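Karkell Small Storage

Drawers, bins and doors, opened and shut on a tabletop

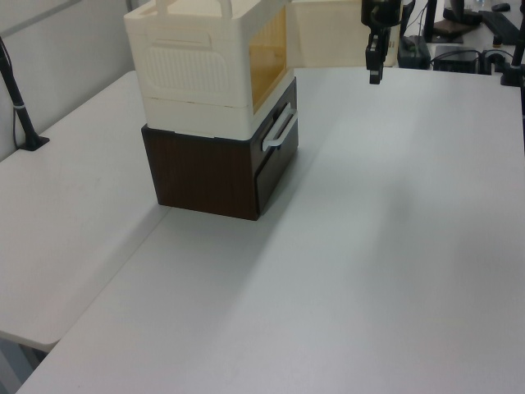
Photo: Hefin Rosser / Karkell. Free to reuse with credit.

Karkell Small Storage is a collection of 963 short clips of the kind of storage people keep on a desk or a shelf: drawer boxes, plastic bins, lidded tubs, little cabinets with a door on the side. If you love a good drawer, welcome! We had a great time putting this together and we hope it gets used for all sorts of things.

What's in it

Each clip covers one action on one piece or one stack. The actions are open, close, put in, take out and restack. A favorite of ours is the pair in the photo, a cream-white bin with a hinged door sitting on a dark brown wood-grain drawer box. The bin is a bit wider than the box, so it hangs over the edges, and the two parts open in completely different ways (a bar handle on the drawer, a door that swings on the bin). Stacks like this are tagged "mixed".

Files

clips/ has the video, one file per action
labels.csv has one row per clip: item, action, start state, end state
stills/ has 602 single pictures with outlines of the handles and doors
notes.txt has Reet Siliņa's remarks on the odd ones, well worth a read

Start and end states

A drawer is "closed" when its front sits flush with the box, "ajar" up to a finger's width, and "open" past that. Doors use the same three words. Cormac Fahy and Samer Nasrallah labeled everything separately and then compared, and 5 clips they couldn't agree on are marked "unsure" in the end state column.

Known gaps

Very few round containers. No locks. Fabric boxes are missing for now, but Anas Kassab has a whole shelf of them lined up for the September release and they look fantastic.

Changes

29th January: stills added, two misspelled item names fixed in labels.csv, "shut" changed to "closed" everywhere.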